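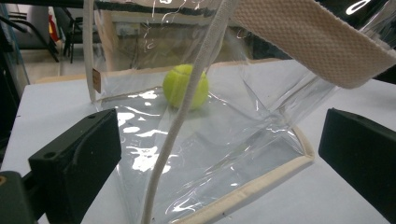 The depth estimate came back with the ball floating four inches under the table.

She ran it again. The second time the ball was on the table and the bag was gone. The third time the planner returned a grasp on a bright patch of glare, with a confidence of 87 percent, and asked for permission to move. She denied it and wrote the number in the notebook.

It was a little after eight in the evening. The rest of the perception group at Gurkus had left by six. The heating went off at seven on a timer that facilities could not find the settings for, so she had her coat on over her sweater and typed with her sleeves pulled down.

The contract was with Jundeck, which sorted returned goods. Returned goods came in whatever people had put them in, and a fair share of that was clear plastic. The old software, called Mao, had been written for cardboard. It looked for edges and flat faces and did very well with them. Given a clear bag, it saw the table through the plastic and reported a table. Given the shine on the plastic, it reported small hard objects that were not there and tried to pick them up.

She had 230 failures in the log. She had sorted them by hand over two weeks, first by lighting and then by what was in the bag, and neither had told her much. Tonight she sorted them by where the handle was.

It took an hour, and halfway through she already knew. When the rope handle crossed in front of the object, the segmenter cut the object in two. Each half got its own outline and its own center. The planner then averaged the depth between them, and the average landed on the rope, or behind it, or under the table. The glare made things worse, but the glare came second. She had spent most of January on the glare.

She opened the merge step and read it through. It was older than her time at the company. A comment at the top said that touching masks should be joined if they shared a border of at least 45 pixels. Two halves of a tennis ball with a rope between them shared no border at all. The rule was fine for a box with a strip of tape on it.

She wrote a new rule. If two masks matched in color and texture, and something long and thin lay between them, and a single curve could be fitted through both outlines, then join them and treat the thin thing as being in front. It was 30 lines with the checks. She deleted a third of it, put some of that back, and ran the unit tests. Two failed. One was a typing mistake. The other was a test that expected two green apples on either side of a pole to stay two apples, and she had to think about that one for a while. In the end she added a limit on the gap and the test passed.

Then she ran the bag.

The outline drew itself around the ball in one piece. The rope had its own label. The depth settled slightly above the tabletop, with the film of the bag listed under it as a surface, unknown, thin. She had never seen the system use that label correctly before. The planner thought for up to two seconds and offered a grasp from above, through the opening, with the rope marked as something to avoid. It asked for permission to move.

She kept her finger off the key. The rule at Gurkus was that new planner code did not move hardware with one person in the building. It was a good rule. She had helped write it after a bad Sunday the year before, when a test arm at the Makivside site had pushed a full shelf over at half speed while the only engineer was down the hall at the vending machine.

She denied the motion and saved the plan. She queued all 230 failures to run against the new merge step overnight, planning only, and set the report to go to the group at seven in the morning. In the commit message she wrote: join masks split by thin occluders, see notebook. She took out "finally" before she sent it.

The bag stayed where it was. She turned off the overhead lights, and on the monitor the live view adjusted, went grainy, and found the ball again. It lost the rope. She stood with her hand on the switch and watched the outline break into two pieces, come together, and break.

She turned the lights back on, sat down, and opened the notebook to a new page. At the top she wrote "low light" and the time. The first case was loading by the time she got her coat off.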